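Teaching the planner to wait for a better look

2019-05-10
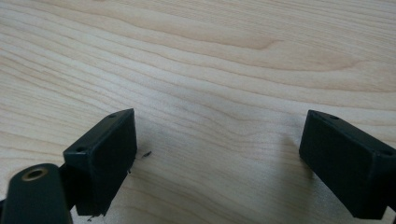 Why does a planner need to know how sure the perception is?

Because a pose on its own tells you where something probably sits and leaves out how far off it could be, and the planner has to pick a path that still works if the guess is off by a bit. With a spread attached to the pose, it can come in wider, come in slower, or ask for another look before it commits.

That's the short version of what I've been chewing on since March, and I'm happy to say it finally runs! Ploda (my little planning library, for those who are new) now takes a pose and a spread from the perception side and carries both all the way down to the motion it sends out. Before this, the spread got computed, logged and then thrown away. I had the number sitting right there for a year and never used it.

The change to the code was smaller than I feared. Otport, the message layer between perception and planning, already had a spare field on every pose message, so I filled that in and bumped the version. The planner side was the fun bit. Each candidate path now gets scored against 20 samples drawn from the spread, where the old code scored it once against the middle value. A path that looks great for the middle value and clips something in half the samples drops way down the list, and you can watch it happen in the viewer, which I did for far too long one evening.

Speed worried me. Scoring everything 20 times sounds awful, but most of the work is in building the path, and that still happens once. A full planning cycle went from 19 milliseconds to 22 on my desktop. I'll take that any day.

The part I got wrong first was the "ask for another look" rule. I set a plain cutoff: spread above the line, look again, spread below it, go. On wood with a busy grain the estimate kept wobbling right at the line, so the planner would decide to go, change its mind, look again, decide to go... The log was page after page of the same two messages. What fixed it was the oldest trick in the book, two cutoffs with a gap between them. Once it decides to go, the spread has to get a good deal worse before it backs out. There's also a cap of 7 looks, after which it stops and reports what it has.

I borrowed the replay idea from Teshome, a test tool I've grown very fond of. You record the perception messages once, then feed them back through the planner as often as you like and compare the decisions line by line. I wish I'd set this up years ago — every change I make now gets checked against the same stack of recordings before it goes anywhere near hardware, and I sleep better.

Still on the list:

The samples are drawn fresh each cycle, so two runs on the same recording can differ. I want a fixed seed in replay mode.

Rotation spread is treated as a single number. Fine for blocks, poor for anything long and thin.

The settings file for Cendale (my test setup) still has the old single cutoff in it. The loader reads it, prints a warning and uses it for both values, and that brings the flip-flopping right back. If you pull the new version, change that line first.

Next up is the rotation part, and I already have a half-working branch for it. If you've done something like this with a different way of drawing the samples, leave a comment, I'd love to read how you went about it.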